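Tremus Opens Follmont Workshop for Furniture That Has Outlived Its Instructions

FOLLMONT, 11/3/24 - Tremus, the furniture repair company best known for answering its own phone, today announced the opening of a second workshop, on Younis Street in Follmont. The new shop will take in tables, desks, chairs and shelving of any make, including the ones customers put together themselves and would prefer not to discuss.

The Follmont site has 762 square feet of bench space, which is more than the first shop had and less than the company asked for. It will offer regluing, leg and hinge replacement, and surface refinishing for wooden tabletops. Water rings are welcome. So are scorch marks from fondue sets, a category Tremus had believed closed until last winter.

Repairs start at $20, and most small jobs will be ready in five working days. Large tables take longer, mainly because two people have to agree on which way to turn them through the door. Customers will get a written estimate before any work starts, along with a frank opinion on whether the piece is worth saving. The opinion is free and can be declined.

Tremus will also bring its Tullach plan to Follmont. Under the plan, named after the street where the company rented its first bench, households pay once a year and may bring in up to 8 pieces for tightening, leveling and minor touch-ups. Wobbly chairs count as one piece each. The company has heard every argument for counting a set of chairs as a single item and remains unmoved.
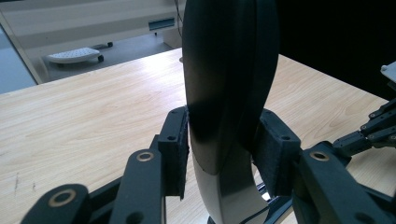
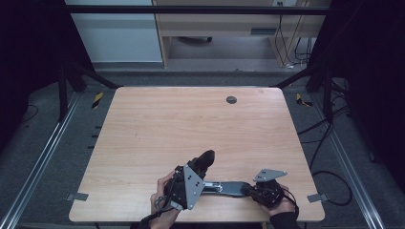 Duván Palomino said he had been waiting for a shop like this since a desk of his lost its third drawer, and that he would have paid double to avoid another weekend with wood glue. "I own four clamps," he added. "None of them has helped."

The workshop opens to the public in March, Tuesday through Saturday, with drop-offs until 5 p.m. Bookings for the first month can be made by phone or at the counter of the original shop. Customers bringing flat-pack items are asked to include any leftover screws, however embarrassing the number.

Parking is available behind the building. The ramp is steep, and wardrobes should be strapped down.

About Tremus
Tremus repairs and refinishes household and office furniture. It does not sell new furniture and has no plans to learn.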